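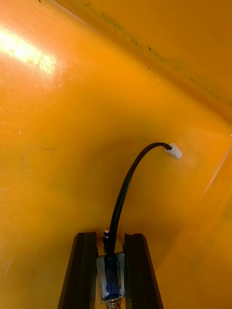

Speaker notes – "Do clean bins pick better?"
Edit Veres, Odstead stores meeting, 2026-10-28

Start without the title slide. Ask who wiped out a bin this month. Wait for the hands. Then ask who can say what changed after they did it. Wait longer.

My position, so people can start disagreeing early: I don't believe most of what we say about bin cleaning. We were sold a routine in May by Vorkico, with a laminated card and a spray, and the card says a clean bin means fewer wrong parts. I have asked twice where that comes from. I got the card again.

What we did. Lajos Fekete and I took 22 yellow bins off the small parts racks. 10 got the full card routine every week. The rest got emptied and tipped out, no spray. We ran it for six weeks. Wrong picks in the sprayed bins: 13. Wrong picks in the others: 13. (Let them laugh, then say it's a small test and I wouldn't hang much on it either way. Magdolna Sipos will say the two groups held different parts. She is right. Say so before she does.)

Now the part about dirt, where I want people to be more careful with their words. "Dirty" gets used for three things on our audit sheet:
– loose dust, comes off with a dry cloth
– grime packed into a fold or corner, needs a brush
– scratches, which no cloth will ever take off

The sheet has one box for all of it. So a bin with old scratches fails, gets sprayed, fails again, and someone orders a new one from Kovács. Carmela Sartori has the order forms if anyone wants to see them. Don't read them out, it takes forever.
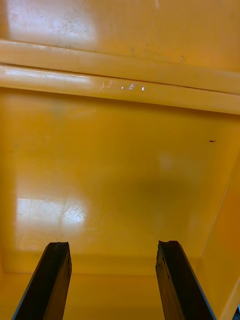
Rims are my other complaint. The card tells you to wipe "all inside surfaces" and says nothing about the rim, and the rim is where hands go all day. If I had one minute per bin I'd spend it there. Can I prove that would help? No. I would like somebody to try it before we print another card.

Glare – mention it briefly. Under the strip lights a shiny yellow bin will hide a smudge or make a small nick look like a drop of water. Two of us checked the same bin for the audit and wrote down different answers. Tilt it, or run a thumb over it. Costs nothing.
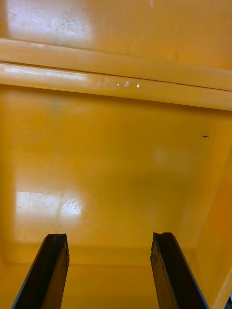

Yellow bin, double rim: specks and smudges on the flat top, bright glints near the middle of the lower ridge.

Ask the room: pass or fail? Take a show of hands, don't give an answer. I don't have one.

What I'm asking for: split the audit box into dust, grime and scratches. Stop replacing bins for scratches alone. Hold off renewing with Vorkico until they send numbers. Imuvari wants to pitch their own spray, same question goes to them.

If Edit Bakos asks about the food side: different rules, leave those alone, I'm only talking about screws and clips.

Questions, then hand over to Lajos for the rack labels.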